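Budard Capsule Filling Tray

Home > Packing room > Trays and holders > Capsule filling trays

The Budard filling tray is a white plastic holder for packing toy capsules by hand. The capsule halves sit in moulded cups with the open side up, in staggered rows, so that the contents can be dropped in while the half stays where it is. It is sold to firms that fill capsules for vending machines, party bags and shop counters.

It is the tray we use on our own filling tables, and it is the one we send out with starter orders.

What is in the pack

The standard pack holds two filling trays. Capsules, bins and contents are sold separately. If you order the tray together with Rumia capsules, we can send the halves already seated in the trays. Please say so in the order notes, or they will be sent in bags.

Which capsules fit

The tray is made for the Rumia round capsule, 47 mm across. Other capsules of the same width usually fit, but some have a thicker lip and will sit high in the cup. If you use another make, ask for a sample tray first. We lend these for 30 days and you only pay the return postage.

Egg-shaped capsules do not fit. For those, see the Essien long tray.

Setting up the table

Put the filling tray at the front of the table, close to the person doing the packing. The bins of contents go in a line along the back edge, one kind of item to each bin. Spare capsule halves go to the side, in their own tray, turned at an angle if the table is short.

The pictures show a table set up for a three-part fill: a small bag, a paper slip and a rubbery toy. The sign on the wall, 置料, means "place materials" and marks the filling station.
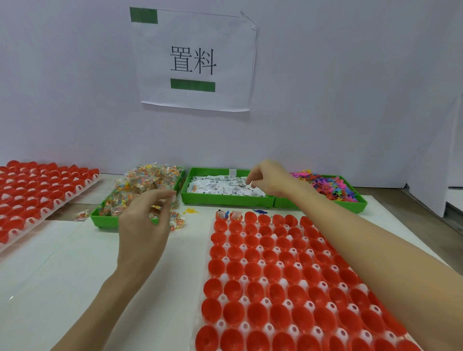
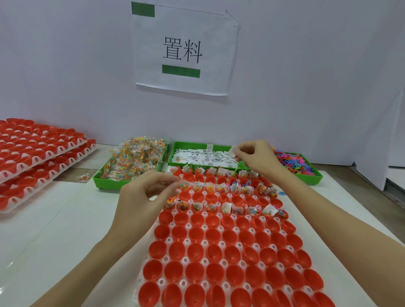
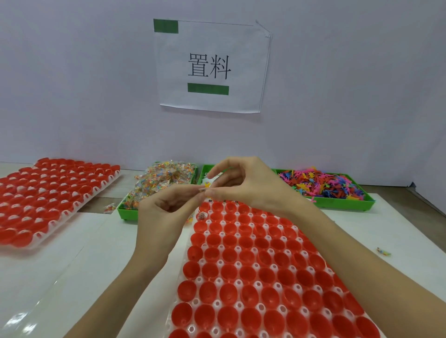 Filling order

Start at the row furthest from you and work back towards the front edge. This way your sleeves do not pass over capsules that are already done.

1. Put the bag in first. It takes up the most room and is easier to place in an empty half.
2. Stand the slip up beside the bag so the next person can see it.
3. Add the toy last.
4. Look along the row before you start the next one. A missing slip is easy to spot at this stage and slow to find once the lids are on.

Two people can share a tray if one does the bags and the other does slips and toys. "We tried three to a tray and they got in each other's way," says Augustina Nartey, who runs our filling room. "Two is fine. For a long run I would sooner have one person on each tray."

Bins

The green bins are sold as the Essien open bin and have low sides, so you can reach in without looking down for long. Do not heap small bags above the rim if you can help it. They slide off and end up on the table or under the tray. Top the bin up more often instead.

Keep loose items off the filling tray itself. Small toys can drop between two cups and are then closed into the wrong capsule or left behind when the tray is emptied.

Cleaning and storage

Wash in warm water with a little washing-up liquid and let the tray dry on its edge. Do not put it in a dishwasher, as the cups can lose their shape. A soft brush will clear dust from the small holes between the cups.

Trays can be stacked with the capsule halves in them. Keep the stack on a flat surface and away from heaters. Lift with both hands when the tray is full.

Ordering and delivery

The smallest order is one pack. Orders of over 30 packs are sent on a pallet and need someone on site to sign for them. Carriage is by Bovia, and they will ring before they set off if you leave a phone number.

Trays with split or misshapen cups can be sent back for exchange. Please keep the box until you have looked them over.

For sample trays, mixed orders or questions about fit, contact Fuseini Akolgo in the sales office. Please have the make and width of your capsule to hand.

Related items

Rumia round capsule, red
Rumia round capsule, clear
Essien open bin, green
Essien long tray
Budard tray lid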